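Clearing the table between runs, what's your rule?
Board: Cell Practice and Safety

wakevdale_ops
Posted 4 Oct 2023
We're rewriting our house rules for two-arm tabletop work. Draft so far:
Both arms parked and stopped before any hand goes over the table.
Loose bags and chains count as snag items and get logged.
Grip force is set per object and written on the run sheet.
Our table has a laptop sleeve, foam pieces, books, a plush duck, and a plastic bag with a chain by it. 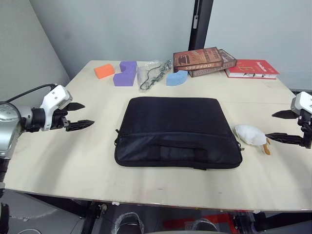
Prerach: The first rule is too soft. Parked is a pose. I want drive power off and the person reaching in holding the key.

Sustero
Disagree. We did 344 resets in March. A full power cycle each time means rehoming each time, and people start skipping it. A monitored stop is enough if your risk assessment covers it.

Prerach
Then your assessment had better say so in writing. "People skip it" is a training problem.

wakevdale_ops
We'll split it. Monitored stop for resets, power off for anything under the table or on the cables. On grip force, we use one setting for hard plastic shells like a mouse and a lower one for foam.
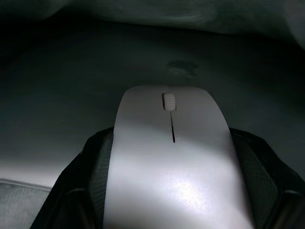 Babalola
How often do you check the finger pads?

wakevdale_ops
Every 11 runs, and after any drop. Worn pads get swapped before the force goes up.

Sustero
Put that in the draft too. Ours only says "regularly" and every shift reads it differently.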